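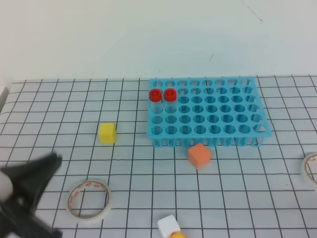

A preaching plan is a printed table that told the chapels of a circuit who would lead worship in each place, week by week. Most plans covered a quarter of the year. The names of the chapels run down the left side, the dates run across the top, and each box where a chapel meets a date holds a number. A position in a table like this carries information, in the same way that a position in a tube rack does. The two tubes with red caps in the blue rack stand side by side in the second row from the back, and a person who knows the row and the hole can find either one without reading a label. To read a plan, you find the row, find the column, and only then look at what is in the box. Chapter 8 explains how to do this with plans that are worn, torn, or missing their headings.

What the numbers mean

The number in a box stands for a preacher. A key, usually printed to the right of the table, lists the preachers in order and gives the number for each. The ministers come first. The local preachers follow, in order of how long they had served, and those still on trial come near the end. Some plans give initials for people who were on trial, or leave the name out.

Because the list is in order of service, the same person may have a different number on the next plan. When a preacher died or moved away, everyone below moved up one place. Students often copy a number from one plan and look it up in the key of another. Always use the key on the same sheet. If the key has been cut off, write down the number and leave the name blank until you have found another copy.

Small letters next to a number mark special services. On the plans used in this book, S stands for the sacrament, C for a collection, and L for a love feast. Other circuits used other letters, and some printed their own list of signs at the foot of the sheet. Check the foot before you decide what a letter means.

The Baumgart plans

The main source for this chapter is a run of plans from the Baumgart circuit. The circuit took in the town chapel at Baumgart, the chapels at Flalla and Canosero, and a number of smaller places that met in houses or barns. The run is not complete. There is a gap of 3 years in the middle, and several of the surviving sheets are proof copies with corrections in ink.

The printer's account for one March issue shows that 400 copies were ordered. This was more than the preachers needed. Plans were sold to members, pinned up at home, and thrown out when the next one came, so a large print run does not mean that many will survive. The best copies in the Baumgart run were folded into the back of an account book and forgotten there.

Flalla appears on every plan in the run. Canosero does not. It is first listed near the bottom of the table with one service every other week, then rises to a place just below Flalla with two services each week. Chapels were usually listed by size or standing, and a move up or down the page is worth noting. It is weak evidence on its own -- a circuit steward might reorder the list simply to fit the sheet -- and should be checked against the membership roll.

Surkix is a harder case. Its row is there on four plans in a row, but every box is empty. An empty box can mean that the place found its own preacher, that it held a prayer meeting, or that the building was shut. The quarterly minutes for Surkix do not mention a closing. Section 8.4 returns to this row and compares it with the trust accounts.

Before you begin

You will need the fold-out plan at the back of the book and a ruler or a strip of card to keep your place in the row. Work in pencil. Copy the chapel name, the date, and the contents of the box exactly as printed, including any letter you do not understand. Ink corrections should be copied too, with the printed number given first and the handwritten one after it -- for example, 12, corrected to 17.

The plan was photographed again for this edition in August 2024, and the numbers in the lower rows are clearer than they were. Readers with an older copy of the book should check the Surkix and Canosero rows against the new one.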